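5 April 2019

# Budget for the hand, then the arm

Equipment plans for two-armed work cells tend to start with the arms. The arms have a catalog price and a delivery date, so they go on line one. Hands, cables and spares get whatever is left. I think the order should be reversed.

At Flatwood the March request listed 2 arms at full price and one line for "end tooling." The line was $1883. It had to cover sleeves, wrist bands, cabling and every replacement finger for the year.
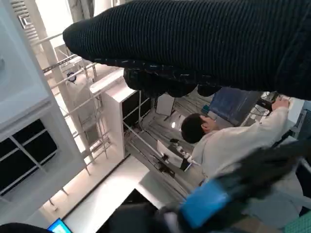 Crescencio Cuevas objects that a finance office will never approve tooling before it has approved the machine that carries it. He would submit both on one form and let the arm carry the hand through.

I accept the single form. I don't accept the single line. Plillel and Tovar both quote fingers as separate parts, with separate lead times, and a plan should show them that way. Part 116 on the Tovar list took longer to arrive than the arm did.

The task should set the price. A table, a cutting mat and a plastic bowl cost very little, and a cell that handles small goods on such a table may not need a hand with many fingers on both sides.

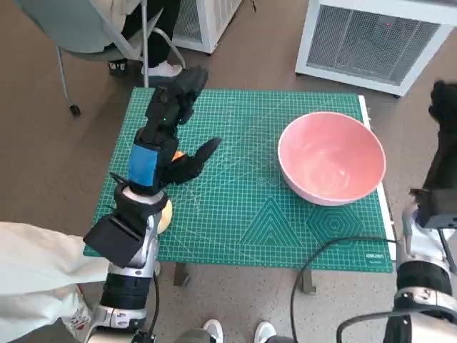
A simple gripper on one arm and a full hand on the other is a fair purchase if the work calls for it. Buying two full hands for symmetry is hard to defend, and the second one will need its own spares.

The Gidora plan handled this better. It held back 3 months of consumables before any arm was ordered, and it named the person who could spend them.

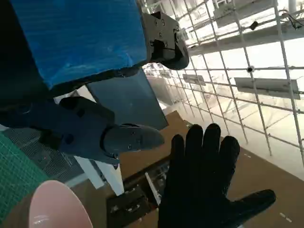 ## What to put in the request

List each hand by part. Give fingers, cables and covers their own lines and lead times. Price the arm last, against the load that remains.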